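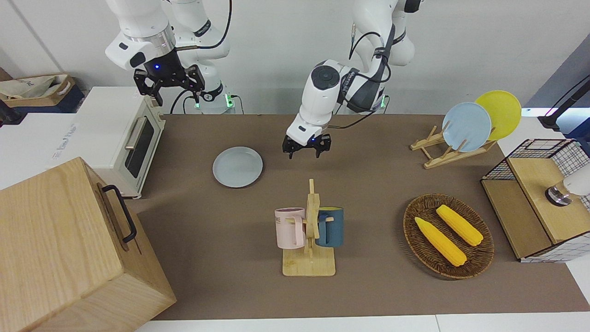

The small kitchen table – what stayed out

Quick page, sorry, meant to do this weeks ago. This is the small table after the big clear-out in November. White wall, white table, brown mat, not much else going on and I like it that way. Two pictures and then some notes on the bits and pieces, as a few of you asked where things came from and what they're like to live with.

Top picture first. Oven, plate, mug tree, big wooden box in the corner. Pink mug on the left, dark teal one on the right – the teal is yellow inside, best thing on the table as far as I'm concerned. Plate is a pale gray with a bit of blue to it, depends who you ask.

The mug tree

Plain wood, square base, short pegs. Got it from Barta, the secondhand place, not the garden center. Had a taller one before that tipped over every time you took a mug off the wrong side. Broke three that way. This one sits flat and stays put. Pegs are short so fat handles are a squeeze, small handles fine. Wipe with a damp cloth, dry it right after, don't soak it. I put a little oil on it when it starts looking dusty.

Only two mugs hang there now. Used to be every mug we owned, in a pile behind the kettle. The rest went in the cupboard and I haven't missed them once. The pink one has lettering on it, a present, not going into that.

The toaster oven

Cream white, dark glass door, silver handle across. Fits one pizza if the pizza is modest. I do most of my cooking in it now, the big oven only comes on for roasts and when my sister visits. Crumb tray out every week or it smells. Keep the outside wiped too, cream shows everything!

Someone asked about clearance. Check your own booklet, mine wanted more room than I expected, so I moved it off the wall shelf where it used to live. Door needs space to drop as well. Measure before you buy, I didn't, and the first one went back to the store.

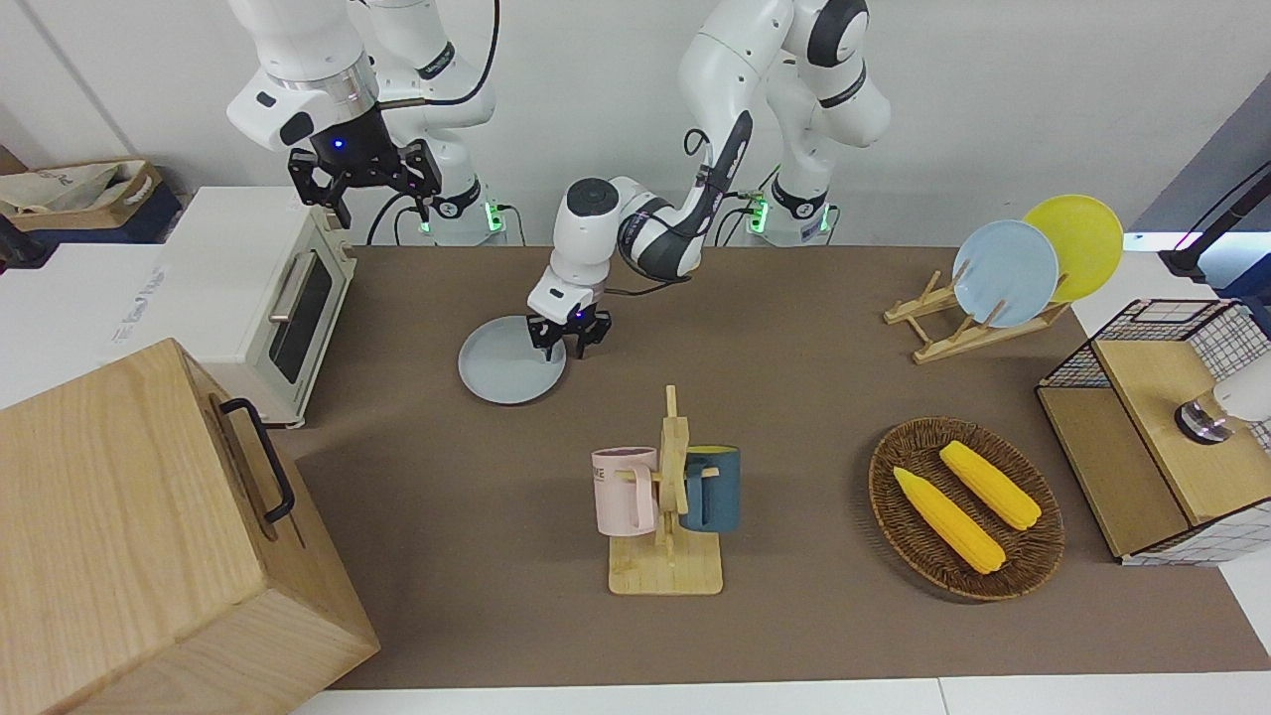
The plates are the other thing I get asked about. Bought a stack of them from Gromard when they were closing out the line, so no, I can't tell you where to get more. Flat, light, they stack low, which matters in a kitchen with one decent shelf. They do mark a bit from forks. Baking soda paste gets most of it off, rub gently, rinse, done. I keep one on the mat for toast and fruit and so on, two in the rack and the others in the cupboard.

The mat

Big brown one, covers nearly the whole top with just the white edge showing. Came rolled up and took ages to go flat – put books on the corners overnight, then more books, then gave up and waited. Fine now. Hides crumbs a little too well so run your hand over it before you put papers down. Kulier do them in other colors, I'd go brown again. Had a white one for a month. Never again.

The wooden box

Light wood, black metal handle on the side. It's large. Larger than I thought from the listing. Vilmos Sárközi at the Fumlow market sold me it and carried it to the car himself, nice man, go say hi if he's still got the corner stall. Bread stuff goes in it most of the time. The grain was rough when I got it so I sanded the top edges, two goes with fine paper, then wax. Should of done the inside as well, still catches on dish towels.

Back corner

Behind the oven, beige cloth bag on top of something dark navy. That bag is for all the other bags. Everyone has one. It was hung on the door before and the door wouldn't shut, so up it went. I keep meaning to fold everything in it properly. Not happening this side of Christmas.

What went

Second toaster, the knife block, a fruit bowl with a chip, 50 plastic tubs without lids (counted them, was angry). Sold the knife block, gave the toaster to next door. The lids without tubs went too, different drawer, don't ask how.

Next up

The shelf, then under the sink. Want hooks for the dish towels and can't decide between stick-on and screws. Screws probaly, stick-on ones let go in my kitchen the minute there's steam. If anyone has a kind that holds, write and tell me which. Also after a second mug tree the same as this one for the office, same short post if possible. Will pay postage.

More pictures when the shelf is done, likely an evening job so the light will be worse.

Print this page | E-mail this page

Contact | Copyright, all pictures and text, please ask before using | Back to top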